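The grip nobody taught it

By Wafula Kombo

Citlali Ventura has a theory about drinks bottles. They're harder than they look. Clear plastic, so a camera half sees through them. Screw cap, so people grab high when they're pouring and low when they're passing it over. And a robot that learned on a nice solid wooden block has no idea what to do about any of that.

Her group at Imska spent most of last year on one question, which sounds small. If you want to teach a robot to pick things up, and you do the teaching by hand, with a hand-held gripper and a camera riding on it, does it matter how different your tries are? Or do you just need a lot of them? 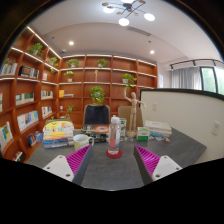
The usual answer has been a lot of them. Collect until the budget runs out. Ventura's crew went the other way and threw stuff out. They began with 3,339 recorded grasps, all done by people, and sorted them by how much each one added. Near copies went in the bin. Same reach, same height, same angle, gone. What was left got fed to the same learning program as the full pile, and the two were run side by side.

The smaller pile won. Not by a mile, but it won, and on objects neither robot had been trained on the gap got wider.

"I thought we'd made an error in the sorting," says Iraís Robles, who wrote most of the code. "So we did it over. Then Periklis did it over without looking at mine."

Periklis Deligiannis got the same thing. It took him until February, and he was grumpy about it.

What seems to matter is the tilt. People recording grasps get into a rhythm, hand level, straight in, straight out, and after an hour every try looks like the last one. The camera only ever sees the room the right way up. Ask the robot to come in crooked and it gets lost, becuase the shelves and the ceiling lights aren't where they ought to be. So the new instructions for collectors, all one page of them, say to roll the wrist. Lift and turn. Let the room swing round. 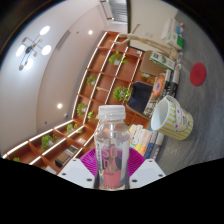 Rooms, not labs

The other change was where they worked. Imska has a proper lab with white walls and even lighting. They hardly used it. Ventura wanted bookshelves, plants, lamps, the kind of clutter that sits behind everything in a real house or office. Recording was done over 24 sessions in ordinary rooms, with whatever was on the desk left on the desk.

Perla Camacho ran those. Six collectors, none of them engineers, each given a short practice and then left alone. She says the engineers were worse at it anyway, too careful. They'd line the gripper up like they were parking a truck.

She also kept the messy ones. A grasp that comes in off centre and gets corrected on the way is worth more to the program than a clean one, or that's the claim, and it's the part other groups will want to check first. The paper gives it one paragraph and a graph. I'd of liked more.

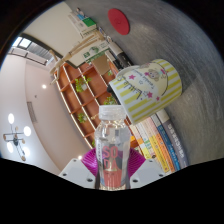
Background is the piece Deligiannis cares about. He thinks robots lean on it far more than anyone admits, using a window or a lamp as a kind of landmark, and he wants to know what happens when it's taken away. His worry is with anything see-through. In a view with the bottle held low in the gripper, the colours of the room come bent through the plastic, right beside the big red-pink SODA on the label, and the program has to work out which of that is object and which is wall. A mug is simple by comparison, even one lying on its side. His test was to blur the rooms and leave the objects sharp. On solid things the robot barely noticed. On clear ones it fell apart.

Nobody has a fix yet. Robles is trying a filter called Disik, built in-house, that marks the edges of see-through things before training starts. Early days. It worked on 116 test grasps and then did badly on a wine glass, so back it went.

There's interest from outside, mostly warehouse people. Okeke, who pack groceries, have asked to try the trimmed set on their own arms, and a trial is being sorted out at the Skodthorpe site. Ventura is cautious about it. Warehouses have their own light, their own shelves, and hardly any house plants. She expects they'll need to record there from scratch, wrist rolls and all.

In the meantime collecting has started again, handles this time. Jugs, kettles, a watering can. Camacho has asked for more left-handed people.

Last updated: 24/01/2019

Contact the editors | Copyright, all rights reserved | Back to top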